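Cleaning a plush toy with a stitched label

Soft toys shaped like food tend to have a lot of embroidery on them, and the embroidery is usually what goes wrong in the wash. Red ones are the worst, as the dye can run into a white label and turn it pink. I wash them by hand. It takes 20 minutes of work and then a long wait while the toy dries.

What you need

A washing-up bowl
Mild liquid detergent, the sort sold for woollens
A soft toothbrush
Two old towels, pale ones for preference
A white cotton cloth
A needle and matching thread

Test the colour first

Wet a corner of the white cloth, press it on the red fabric low down at the back and hold it there for a minute. If the cloth stays white, carry on. If it picks up red, don't put the toy in water at all. Go straight to the part on surface cleaning.

Check the seams

Turn the toy over in your hands and feel along every join. Close any gap before washing with small stitches, or the filling will work its way out. Do the same round the border of the label. A patch that has lifted at one corner will lift a good deal more once it is wet.

Washing

Fill the bowl with cool water and add a teaspoon of detergent. Push the toy under and squeeze it gently, then let go – don't wring or twist. Keep it moving and don't leave it to soak. Five minutes is plenty. Rinse in clean cool water until there are no more suds.

Surface cleaning

Dip the toothbrush in the suds, shake it well and brush the fabric in one direction only. On the label, follow the line of the stitching. Go lightly over small lettering, where the bristles can catch a loop. Wipe off with the damp cloth and stop as soon as the mark has gone.

Drying

Roll the toy in the first towel and lean on it. Swap to the second towel and do it again. Stand it somewhere airy, away from radiators, with the label facing outwards so that no wet red fabric rests on it. Give it 2 days and turn it morning and evening. When it feels dry right through, lift the pile with a clean, dry toothbrush. Fuzz along the edges can be trimmed with nail scissors, but leave the stitches alone.
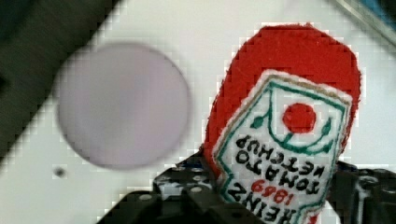

Marjorie Yeoman: Would a pillowcase and the wool cycle do for this? I've got a bag of felt vegetables to get through and not much patience for towels. The carrots have passed the cloth test but the tomato hasn't, so I suppose that one gets the toothbrush.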